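Koltum Community Television
Serial Drama Programming Group
Minutes of the meeting held Wednesday, November 7, 2018, Room 4, Pemville

Chair: Mogens Bach
Also represented: Scheduling, Scripts, Post-Production, Subtitling, Rights, Audience Correspondence
Apologies: Music Licensing

1. Minutes of the previous meeting

Accepted with one correction. Under item 6, "repeat slot" should read "omnibus slot." The Chair signed the corrected copy.

2. Matters arising

2.1 The recap sequence at the head of each episode of "The Marinescu House" has been shortened as agreed. Post-Production confirmed that the new version is in use from episode 142. Closing credits are unchanged.

2.2 Rights reported that the distributor, Zudby, has not yet returned the amended schedule to the license agreement. The existing schedule stays in force until it does. Carried forward.

2.3 The request from Subtitling for final dialogue lists before picture lock was discussed again. Scripts can supply a provisional list at that stage but will not mark it as final. Subtitling accepted this on the condition that changed lines are flagged by scene number.

3. "The Marinescu House": story position and upcoming episodes

3.1 Scripts presented the outline for the block ending with episode 149. The block covers the return of the elder son, the reading of the will, and the discovery that the marriage certificate was signed under a false name. The discovery moves from episode 147 to episode 149, so that it falls at the end of a week.

3.2 Scheduling asked whether the engagement dinner still needs two full episodes. Scripts replied that the second episode carries the argument between the sisters and cannot be folded into the first without dropping the scene with the lawyer. The Chair asked for a one-episode version to be drafted for comparison. Scripts noted that the lawyer's scene is referred to later in the block, and that any cut would need a replacement line.

3.3 A continuity error was recorded. In episode 131 the aunt says she has never been to the lake property. In the draft of episode 146 she describes its kitchen. The draft will be changed. Episode 131 has been broadcast and will not be altered for the omnibus.

3.4 The group considered the preview clip for the discovery episode. The first cut shows the certificate in close-up and gives away the name. Post-Production will prepare a second cut ending on the knock at the door. Neither version is to be released to listings sites before the Monday of the broadcast week.

3.5 Episode summaries for listings. Recent summaries have run over the permitted length and were shortened by the listings provider without reference to the group. In one case the shortened text named the wrong brother. Scripts will supply summaries in two lengths, and Scheduling will check the shorter one before it is sent.
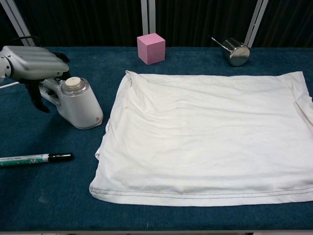 Question from Audience Correspondence: Will viewers who follow only the weekend omnibus see the discovery scene in the same week as weekday viewers?

Reply from Scheduling: The omnibus carries all episodes from the preceding weekdays, so the scene will be shown that Saturday, with the recap sequences removed.

3.6 Audience Correspondence will use this wording in replies to viewers. It was noted that the printed guide still lists the omnibus under its former title. Scheduling will ask for a correction in the next edition.

4. December schedule

4.1 The serial will be off the air for 4 weekdays in December. Scheduling proposed filling the slot with repeats of the opening episodes. Rights advised that the license permits repeats of any episode within the current series, but not of the earlier series, and the proposal was adopted on that basis.

4.2 The last new episode before the break should not end on an unresolved medical storyline. Correspondence after last year's break was mostly complaints on that point. Scripts will move the hospital scenes to the first episode after the break. The final scene before the break will be the conversation on the porch, which is already shot.

4.3 Start times. The proposal to begin the serial five minutes earlier was not supported. It would overlap with the end of the regional news and would require a change to the automated recording data.

5. Audience correspondence

5.1 The office received 19 messages on the serial in the period. Most concerned the recasting of the younger sister. A standard reply has been in use since the change was announced and no revision was considered necessary.

5.2 Two messages reported that dialogue was hard to hear under the music in the courtroom scenes. Post-Production has measured the mix and found the level within the station's own limit, though at the upper end. The music will be lowered by 2 dB in the omnibus version, and the same setting will be applied to later episodes with courtroom scenes.

5.3 One viewer asked for a family tree of the characters. Scripts holds an internal version, but it shows relationships not yet disclosed on air. A reduced version will be prepared for the station's web page and updated at the end of each block.

6. Actions

Scripts: one-episode draft of the engagement dinner; correction to episode 146; summaries in two lengths; reduced family tree.
Post-Production: second cut of the preview clip; revised mix for the omnibus.
Scheduling: check of short summaries; guide correction; list of repeat episodes for the December break.
Rights: written reminder to Zudby regarding the amended schedule.
Audience Correspondence: replies on the omnibus using the agreed wording.

7. Any other business

Subtitling asked that character names introduced in the coming block be circulated with their agreed spellings. The surname of the notary appears in two forms in the current drafts. Scripts will confirm the correct form to all departments.

8. Next meeting

To be held in December, in the same room, on a date to be set by the Chair once the broadcast schedule is confirmed. Papers should reach the Chair two working days in advance.

Signed as a correct record: Mogens Bach, Chair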